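8/25/03

Up at seven to catch the Vostico announcement before work. They have added a sixth girl, Genalyn Baluyot, who was in Prellusard until that split up in the spring. I wasn't expecting it. The new single is called Kestden and comes out at the end of next month, with two B-sides and a poster in the first pressing only.

The fan club sale opened at noon. I was number 391 in the queue and got through with one ticket left in my basket, row 208 in the upper block, which is a long way back. It cost more than last year. There were 2,000 seats for members and the board says they went before one o'clock.
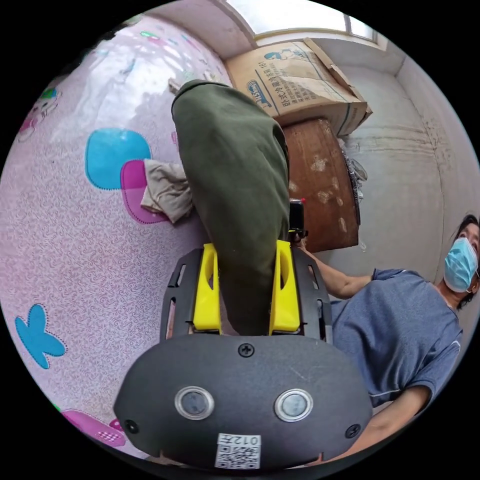

Yellow fingers, black shell.

Rang Gorazd Dimitriou in the evening. He has a seat nearer the front and will not swap. He thinks Genalyn will get the second verse and most of the middle part, and that the older girls will be moved to the sides. I said wait for the radio play. He has already ordered three copies from Fabbri, who are charging extra for the poster.

Listened to the last Prellusard album again while I did the ironing. Her voice is lower than I remembered – it suits the slow ones, less so the dance tracks. Track four is still the best thing they did.

Updated the discography page and fixed the broken link to the lyrics. The counter says 110 visits today. Still need to type up the August radio notes and post Gorazd his tape back. Train fare to sort out as well.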